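Fold the shirts. Or don't, and stop feeling bad about it

Every September the same argument in our house. Hang or fold. My sister-in-law Niamh Ó Flaithearta hangs everything, T-shirts included, 18 hangers deep on one rail in the flat in Nalbridge. I fold. Flat on the bed, smooth it, sleeves in, bottom up, done.

And no, it doesn't take long. More than 100 articles will sell you a method – thirds, rolls, little upright parcels. Most of them fall over by the time you want the one at the back.

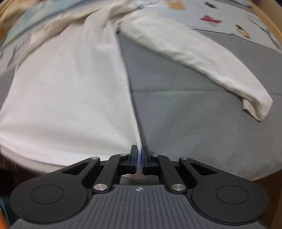 White long sleeves are the worst, I'll give her that. The cuffs flop, the shoulders bunch up, and any crease you put in shows. So pull the hem straight first. Then the sleeves, one at a time. People start with the sleeves and wonder why teh whole thing comes out crooked.

What I can't stand is the guilt. A shirt folded badly is still put away. Two minutes at 9 at night, in front of the TV, is plenty. Nice drawers are nice. Wearing the shirt is the point, and it'll be wrinkled by lunch whichever of us is right.

Niamh says come look at my rail. I have. Half of it's on the floor of the wardrobe.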